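Galerie : bac, table et sol de la salle Kevier

Bienvenue sur la page de la salle Kevier. Plusieurs personnes nous ont écrit pour demander quel bac nous avons choisi, sur quelle table il est posé, et si le sol sombre n'est pas trop triste. J'ai donc rassemblé mes remarques dans cette page. Je demande pardon par avance pour mon français, que j'ai appris tard, mais j'ai relu chaque phrase avec attention.

La salle est au rez-de-chaussée du bâtiment Randale, derrière l'escalier. Elle servait autrefois aux archives et il y avait des rayonnages jusqu'au plafond. Nous l'avons vidée au printemps et nous avons commencé à nous y installer en juin. Le budget pour l'ameublement était de 1000 euros, ce qui oblige à réfléchir avant de commander. Le revêtement de sol était déjà payé par le bâtiment. Il restait à trouver les tables, les bacs et les petites choses qui vont dedans.

Pour les bacs, nous avons d'abord essayé le plastique. C'est léger et cela se lave bien, mais les nôtres se déformaient au milieu quand on les remplissait, et les bords étaient si hauts que la main cherchait au fond sans voir. Ensuite nous avons essayé des caisses en carton épais, pendant deux semaines seulement. Les coins se sont ouverts très vite. À la fin nous avons pris un modèle en métal gris, rectangulaire, ouvert sur le dessus, que la maison Erdem vend dans son catalogue pour ateliers. Il coûte plus cher que les autres et je l'ai commandé avec un peu d'inquiétude.

La question de la table a été plus longue. Une partie de l'équipe voulait un plateau blanc, pour la propreté. Moi, je préférais le bois clair. Sur le blanc, je trouve que les yeux se fatiguent après une heure, surtout sous les lampes que nous avons. Nous avons comparé 4 échantillons, posés l'un à côté de l'autre sur le sol, à dix heures du matin puis vers la fin de l'après-midi, et le bois clair a été choisi par la majorité. Le bac gris se détache bien dessus, et les objets de couleur aussi.
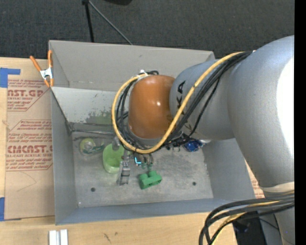
Mounir Ghoneim
Responsable de l'aménagement, salle Kevier

Le bac gris sur la table en bois clair, avec un bloc vert. Au fond, le sol anthracite, dont le tissage est très fin.

Quelques notes sur le bac

Le métal fait du bruit. Il faut le savoir avant d'acheter. Quand un bloc tombe de haut, on l'entend jusque dans le couloir, et notre voisine du bureau d'à côté est venue deux fois demander ce que nous faisions. Nous avons essayé de mettre une feuille de feutre dans le fond. Le bruit était plus doux, mais la poussière restait dans le feutre et les petites pièces s'y accrochaient. Nous l'avons enlevée. Maintenant on pose les choses au lieu de les lâcher, et la voisine ne vient plus que pour le café.

Pour le nettoyage, un chiffon humide suffit, puis un chiffon sec dans les angles. Je déconseille l'éponge avec le côté vert : elle laisse des traces sur le gris, et elles ne partent pas. Une étiquette adhésive s'enlève bien avec un sèche-cheveux.

Quelques notes sur la table

Le plateau demande un peu plus de soin que je ne pensais. Un bac en métal que l'on tire sur le bois laisse une ligne, même quand il est vide. Il faut le soulever. J'ai écrit cette règle sur une feuille près de la porte et elle est respectée presque toujours. Pour les petites marques, nous passons une huile incolore de la marque Trileta, une couche mince, le soir, et le lendemain matin on peut travailler de nouveau. L'odeur reste un jour ou deux si la fenêtre est fermée.

On me demande aussi quelle est la bonne hauteur. Je ne peux pas donner une réponse pour tout le monde. Je peux seulement conseiller de mesurer la table avec le bac dessus, parce que c'est le bord du bac qui compte pour l'épaule. Nous avions oublié ce détail et il a fallu raccourcir les pieds.

Quelques notes sur le sol

Le revêtement est de couleur anthracite, presque noire le soir. Je craignais un effet de cave. Avec la table claire, je trouve que l'ensemble est calme et même agréable. Le défaut principal, ce sont les miettes et les fils clairs, que l'on remarque tout de suite. Nous passons l'aspirateur chaque soir, dans le sens de la longueur puis de la largeur.

Un autre défaut : une petite vis sombre qui tombe sur ce sol est très difficile à retrouver. Je me mets à genoux avec une lampe posée à plat, et l'ombre de la vis apparaît. Pour cette raison je préfère travailler avec des objets de couleur vive, comme le bloc vert, que l'on retrouve sans lampe.

Pour le rangement

À la fin de la journée, tout ce qui se trouve dans les bacs est trié par couleur et remis dans l'armoire du couloir. Il faut 10 minutes à une personne seule. Les bacs vides s'emboîtent mal l'un dans l'autre, c'est dommage, et nous les rangeons debout contre le mur.

Si vous souhaitez les références exactes du bac ou de l'huile, vous pouvez laisser un mot à l'accueil du bâtiment Randale, à mon nom. Je réponds à tous les messages, parfois avec un peu de retard. La page sera complétée quand les nouvelles étagères seront montées.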